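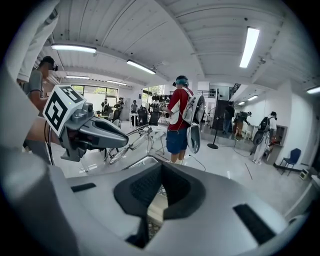
**Moving a 200-book cookbook collection across the country – ship, drive, or give up?**

Posted by Ánh Triệu in Moving & Storage

Hi all! I'm moving from Ernstead to the coast in May for a new job and I have a book problem. Specifically a cookbook problem. I have 200 of them, and if you've ever picked up a baking encyclopedia you know they weigh about as much as a toddler. A lot of them are hardcovers with glossy pages, some are those spiral-bound church fundraiser things from the seventies, and there's a small stack that belonged to my grandmother with her pencil notes in the margins (in Vietnamese, in handwriting only my aunt can read).

The move is 2000 miles. I'm driving my own car, a hatchback, and the rest of my stuff is going with a moving company called Karam that charges by weight. When I added the books to their online estimate the price jumped enough that I closed the laptop and went for a walk.

So the choices as I see them:

- Let the movers take everything and pay up
- Mail the books myself
- Stuff the hatchback until it scrapes the road
- Get rid of most of them, which makes me want to cry a little

I'd love to hear from people who have moved a lot of books. What kind of box? Do you wrap them? Do spines go up or down? My new place is on the third floor with no elevator, so whatever I do I will be carrying these things up stairs at the end of a very long drive.

Also, does anybody know if a hot car ruins old glue bindings? Part of the drive is desert and I'd be parking overnight at a motel.

Thanks in advance! I read everything, even if I'm slow to reply.

---

**porchlight_dee**

Oh, I have done this move, or one very much like it, and I made all the mistakes so you can skip them.

First thing, look up Media Mail if you're in the US and staying in the US. It's a slower, cheaper class of mail for books and a few other things. It's priced by weight but much lower than regular package rates. You can't put anything in the box that isn't allowed media, so no tucking a whisk in the corner, and no using your sweaters as padding. They're allowed to open the box and check. Go to the post office website for the current prices and the weight limit before you pack anything, and don't trust a number from somebody's old blog post (I did).

I sent most of mine that way, spread over a couple of weeks before I left, addressed to a friend out there with a dry garage. If you don't have a friend, ask your new landlord or your new job. My sister had hers sent to her office and the front desk was very nice about it until the second day.

Now boxes. SMALL boxes. Smaller than you want. The store ones labeled "small" are the right ones for books, and even those get heavy when they're full of hardcovers. Liquor store boxes are great, they're strong and they're free, just pull out the cardboard dividers. My rule was that if I couldn't lift it to my hip without making a noise, I took books out. You're going up three flights, so make your rule stricter than mine.

How I packed each box:

1. Tape the bottom seam twice, plus one strip the other way across the middle.
2. Crumpled packing paper on the bottom. Newspaper will smudge on pale covers, ask me how I know.
3. Big hardcovers flat, biggest at the bottom, in stacks.
4. Paperbacks and spiral-bound ones flat too, alternating which side the wire is on so the stack doesn't lean.
5. Fill every gap with paper so nothing shifts, then close it and shake it. If it moves, add more paper.

You can also stand hardcovers up the way they'd sit on a shelf, with the spines against the side of the box. What you don't want is the spine pointing up with the page edges down, because then the weight of the pages drags on the binding the whole trip. I did a box like that and one of my bread books now opens by itself to rye.

Grandma's books ride with you. In the front seat. With a seatbelt if you want! Don't mail them and don't hand them to the movers. Before you leave, take pictures of every page with pencil on it, and send the pictures to your aunt while you're at it.

Oh, and about giving some away – go through them once, quickly, and pull anything you've never cooked from and wouldn't lend to a friend. I thought I'd part with five or six and I ended up with four full bags for the library sale. It felt bad for an evening and then I didn't think about them again. I do still miss one on pickles.

---

**Mike in Sundard**

just get a small trailer

you'll want one for the rest of your stuff anyway and then you can skip the movers. check that your car can tow first, not every hatchback can

---

**halfpastteatime**

Dee covered the packing better than I could, so I'll take the heat part. I worked in a used bookstore for years (Wondora Books, if anybody here remembers it, the one with the leaky awning) and we bought plenty of books that had lived in garages and car trunks.

One night in a parked car isn't going to melt a healthy book. The trouble is old paperbacks and anything held together with glue that's already gone brittle or yellow. In a closed car in the sun that glue can soften, then it cools, and the pages start letting go in chunks. Sewn bindings do much better. Open the book in the middle of a section and look for thread in the fold. If there's thread, I wouldn't worry much.

Daytime is the real problem, more than overnight. It could be 88 degrees outside and feel perfectly pleasant while the inside of the car climbs way past that. So park in shade for lunch, and put the books on the floor behind the seats where the sun doesn't land on them. Light-colored blanket over the top. At the motel, bring the old ones in with you. It's one box. You'll sleep better.

Plastic bins with tight lids are good against rain, but I don't love them for older books going from a hot car to a cool damp coast. Moisture gets in there and can't get out. Cardboard breathes a bit. If you do use plastic, open the bins the day you arrive and don't leave them closed in a closet till fall, which is what people do.

For the spiral-bound ones, slip each into a big zip bag or put a piece of cardboard between them. The wires catch on each other and tear the holes. Those fundraiser cookbooks can be hard to replace, too. We had a customer who came in every month hunting for one from her mother's church and we never did find it.

On weight, one more idea. Call Karam and ask for a price with and without the books before you decide. Online estimates often guess high on books, and a person on the phone might come down. Get it in writing. Then price out the mail for one packed box, weighed on your bathroom scale (weigh yourself holding it, then without), and multiply. You might mail half and send half.

---

**Ánh Triệu**

You are all wonderful, thank you! I did the bathroom scale thing tonight and my first box was way over what I want to carry up three flights, so it's now two boxes. Checked grandma's books for thread and all but one are sewn. The unsewn one is the one with the best notes, of course, so that's riding up front with me.

No trailer, Mike, my car is officially not allowed to tow anything. I looked it up in the manual.

I'm calling the movers tomorrow morning. And Dee, which pickle book was it? I might have it.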